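The following is a record of progress on the Closonier build, carried out in July in the shared workshop at Hirkden. Readers of the previous entry will recall that the arm had been mounted but could not yet be trusted near the floor.

The first task this month was to mark out a working area on the carpet in yellow tape. The gripper is to remain above this level until the lower limits have been entered correctly. Small metal parts and straps are to be picked up before each run.

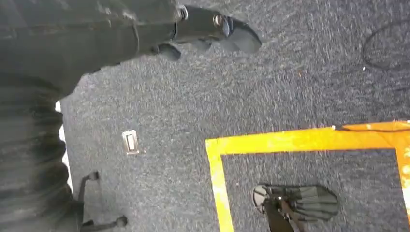 Build Notes, No. 90

The sleeve over the arm has been retained in its pleated form. Mr Jannik Hellwig proposed a smooth cover on Friday, and the matter has been deferred. The counter stood at 1,208 cycles at the start of the month and at 2,297 when this entry was written.

Work at the table concerns the hand. The divided cardboard box provides a simple test of reach, and the rear compartments remain the more difficult. The thin film around the knuckles is to stay in place for the present. The handheld controller is kept on the table during all trials.

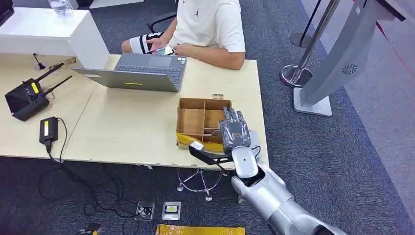
*The hand over the compartment box, Hirkden workshop.*

Two matters are outstanding: the cables beneath the table are to be tied back, and a reply is awaited from Heitmann regarding the wrist bearing.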